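Lovely news for anyone who has been saving their pennies for the Sabbagh winter coats – the label is bringing its whole Stasis collection to Noltside in June, and it's staying for 11 days, a good deal longer than we dared hope!

There'll be 500 pieces on the rails, plenty of them from the cover shoot that had us all talking back in autumn (yes, the grey cape with the enormous collar is among them). Doors open at 5 pm each evening, and the first guests through get a signed copy of the Sidia lookbook, which is a beautiful thing to have on the coffee table.

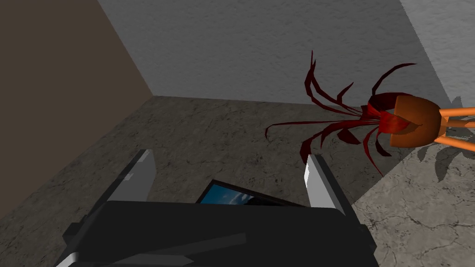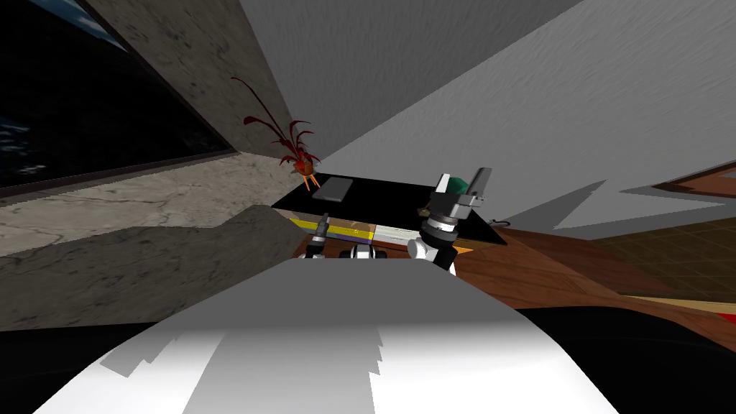 Entry is free, but you do need to put your name down at the Noltside front desk beforehand. Bring a friend, wear your favourite colour and leave yourself time to try things on.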